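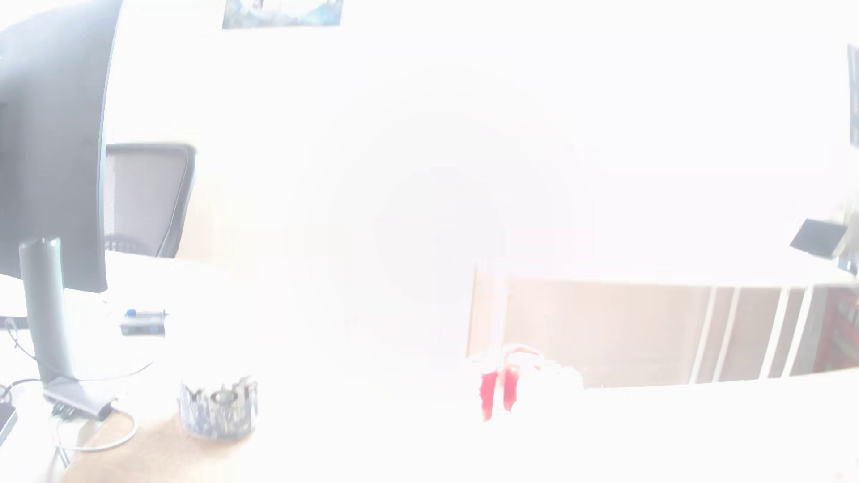

Equipment planning meeting, Skerari office
Minutes, Wed 3 July

Present: Kam-wah Tu (chair), Lok-yiu Yip (purchasing), two from the sorting bench, one from accounts. Minutes taken by accounts, who would like it noted that the papers came out the night before.

1. Last minutes
Agreed, with one change. Item 4 said the team "supports" buying a second arm. It should say the team "discussed" buying a second arm. Those are different words and the first one ended up in an email to Virka.

2. Desk sorting cell
Lok-yiu presented the Virka quote for a small arm with a two-finger gripper, to be used at a desk for sorting pens, clips and other small items into returned kits. The quote covers the arm, one gripper, one mounting plate and a day of setup. It doesn't cover spare fingers, the camera or any training past that first day.

Kam-wah asked how many kits a day the cell is meant to handle. The Virka sheet says 100. The bench said they would believe that when they saw it done with our kits, on an ordinary desk with a monitor and cables on it. The sheet doesn't say what was in the kits Virka used.

Lok-yiu said the rate was measured by Virka on its own site. Kam-wah said that was the problem with it.

3. Light
The bench raised glare on white desks. A camera that can't tell the desk from the wall isn't going to find a paper clip, and clear pen holders make it worse. Virka's answer, read out by Lok-yiu, is that the software "adapts to most office lighting." Nobody present could say what "most" includes.

Options discussed: blinds, a darker mat across the whole desk, or moving the cell to an inside wall. Blinds were not in the budget. A mat is cheap and can be bought from petty cash. Moving the cell means a new power run, and building services hasn't priced that.

Accounts asked that whatever is chosen be added to the cost of the cell and not hidden under furniture, as happened with the label printer.

4. Spare parts
Jundis can supply gripper fingers at 773 for a full set. Virka says fingers from another maker void the warranty on the gripper. Lok-yiu has asked for that in writing and has had a brochure back. Kam-wah wants the actual clause before any money moves.

The bench asked how long a set lasts. Virka says it depends on use. The bench said so does everything.

5. Rent or buy
Yau will rent a similar arm by the month, with a minimum of 2 months. Accounts prefers this, as it gets us our own numbers before we own anything. Lok-yiu pointed out that renting first and buying later costs more in total — true, if we do go on to buy. Kam-wah said he was not yet sure we would.

No vote. Lok-yiu to get the Yau terms, including who pays for return shipping and for damage.

6. Trial
If the rental goes ahead, the bench will pick 11 kits from the normal returns shelf. They are not to be cleaned up or chosen to suit the gripper. The bench will do the same kits by hand on another day. Time spent picking up dropped parts and restarting the arm counts toward the arm's time. Lok-yiu thought this was harsh. It stays in.

7. Actions
Lok-yiu: warranty clause from Virka, rental terms from Yau, price for a desk mat.
Bench: choose kits, write down the hand-sorting method as it is done now.
Accounts: one sheet with every cost on it, including power and mat.
Kam-wah: tell Virka that no order has been placed.

8. Any other business
The request for a second arm was raised again. Held over until the first one exists.

Next meeting in September, papers a week ahead.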